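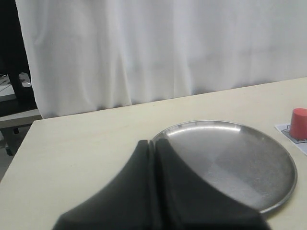

Steel plate on the cream table, white curtain behind.

Home Kitchen Laundry Floors Archive

Saturday, July 25, 2020
By Gerardo Dal Bello

How to clean a scratched stainless-steel plate (and what to stop bothering with)

Every second tip you read about stainless steel promises a mirror finish from something in the pantry. I have tried most of them on cheap round plates with a brushed surface, the kind with a shallow rim that you eat curry off or put under a pot plant. Most of the tips do very little. A few do harm. What follows is the short version that works for me in Westport, where the water is hard and leaves a mark on everything.

First, decide what you are looking at. Steel picks up the colour of whatever is near it, so a plate beside a pale curtain will look streaky and grey even when it's spotless. Tilt it. If the streak moves, it's a reflection. If it stays put, it's a stain or a scratch, and you can find out which by running a fingernail over it. I once spent half an evening scrubbing at the shadow of a window frame.

What you need

Dish soap
White vinegar
Bicarb soda
A soft sponge and two dry cloths

You don't need a special polish. I bought a tub of Grilta paste in April on a neighbour's say-so and couldn't pick the plate I'd used it on from the one I hadn't.

1. Wash the plate in hot water with a drop of dish soap. Go around under the rim, where grease sits. Rinse well. For a good half of the plates people complain about, this is the whole job.

2. If there are chalky spots, wipe on some vinegar, wait a minute or two and rinse. Don't leave it soaking overnight. I've seen that advised and I can't think what it's meant to achieve.

3. For stuck food, mix bicarb with a little water until it's like toothpaste. Rub with the sponge, following the lines of the brushing. Going across them adds fine scratches of your own. On plates where the grain runs in circles, go in circles.

4. Rinse again and dry straight away with a cloth. Use the second cloth for a last wipe. Air drying is how you got the spots.

About mixing the vinegar and the bicarb: it fizzes, people like the fizz, and what's left is mostly salty water. Use them one at a time, with a rinse between.

Scratches

They stay. You can blur them a bit with a fine nylon pad, working with the grain, but a plate that has been stacked and eaten off for years will look like it. I leave mine alone. Gediminas Avotiņš wrote in from Teltamham to say olive oil hides them, and it does, until you wash the plate.

The table

A light matte tabletop shows smudges far more than the plate does, mostly along the front where hands rest. Damp cloth, one drop of soap, then a dry cloth. Skip the bicarb unless you've tested it underneath first. Matte surfaces can rub up shiny, and you won't get that back. And check the bottom of the plate before you put it down – a bit of grit under there will mark a table quicker than any knife.

Steel wool I wouldn't use on either.

Previous Next Back to Kitchen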